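Grastgate gripper comparison — simulated wrist-camera set

February 2021
Hayley Stockdale

## What this is

Recordings from a simulated comparison of two parallel grippers, Dolum and Lightfoot, fitted in turn to the same arm model. We wanted to know which one leaves the wrist camera a better view of the work once the fingers are close to it. Everything was rendered; no hardware was run.

The set holds 2129 episodes. Each is a single approach to a target, ending when the gripper closes or when the controller reaches its limit of 1000 steps.

## Layout

Episodes are grouped by gripper, then by controller:

- `dolum/position`
- `dolum/impedance`
- `lightfoot/position`
- `lightfoot/impedance`

Those 4 folders share one file format. Each episode has a video from the wrist camera, a table of joint angles and finger opening, and a short settings file with the random seed. Units are metres, radians and seconds throughout.

## How the runs were made

Start poses were drawn at random inside a box in front of the base, and the same list of seeds was used for both grippers. Lighting and backdrop were changed between episodes. The camera mount was kept at the same offset from the flange, so the Dolum palm takes up more of the picture than the Lightfoot one does. We left this alone — moving the camera would have given us two comparisons in one.

The position controller is the stock one from Otenberg. The impedance controller is ours, and its gains are in the settings file. They were tuned on the Dolum gripper first and then carried over, which may be unfair to the Lightfoot.

## Wrist view

Check the fingers before anything else when you load a new episode. Both should be in view along with the gap between them. If they are not, the camera offset has probably been read in the wrong order.
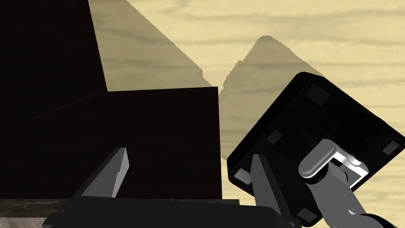
*Wrist view with both grey fingers in front of a dark block; a tilted black housing and part of an arm link to the right.*

Dark objects are hard going for the segmentation baseline. Large flat faces in shadow carry very little texture, and the mask tends to run into any black part that overlaps them. Depth is not included in this release.

## Known problems

- Finger opening lags the video by one step in the impedance folders.
- Some backdrops are stretched, and see-through shapes can show stepped edges.
- Contact forces were logged but are too noisy to use, so we took them out.

A corrected finger opening table is planned for March. File names will stay the same.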